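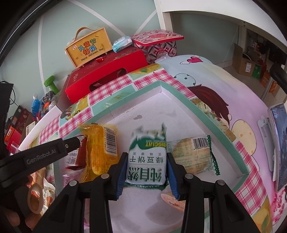

Posted by Viola Caruso
2026-08-01

Take 183 was where I stopped. The left finger had been closing a hair later than the right since the morning and I had put it down to my own hand getting tired. By the time I was lifting the biscuit packet with the green lettering I could hear a small click on every squeeze, and after that packet the fingers would not open again until I pushed them apart with my thumb.

I took the gripper to the kitchen table and backed the screws out. One of the 2 pivot pins had worked halfway out of its seat and was rubbing on the inside of the housing. There was a groove there already, with black dust packed into it. The blue pads are fine. I wiped everything out, pressed the pin home and tried it on a sponge. It held for 11 squeezes and then crept out again.

Wrote to Kalliopi Kneževič at Studon. She answered fast. Two other collectors on the Trullivia job have had the same pin move, both on grippers serviced in February, and she thinks the retaining clip was left off or put in backward. Mine has no clip at all. She wants the gripper back and says not to glue it, which I had been about to do.

The part I don't like is the data. If the left finger lags, the width reading is wrong for part of the close, and the arm at their end will learn to shut on things later than it should. With a snack packet that means a crushed biscuit. Piras wants to run the same policy on glass jars next. I told Kalliopi to throw out everything from today and look hard at yesterday's. She asked if I could say which take it started on. I can't. I didn't write anything down until I heard the click, and I should have.

I also pinched my thumb getting the fingers apart. Small blood blister, nothing more, but there is no release on this model and I put that in the report too - if it jams shut on somebody's skin there is no quick way out of it.

The spare is coming from the Stenness office. Until then no takes. I left the tray of snacks set out on the quilt so I can repeat the same layout, and went through my old files checking the close times by eye. Got as far as take 40 before my eyes gave out. Nothing odd up to there.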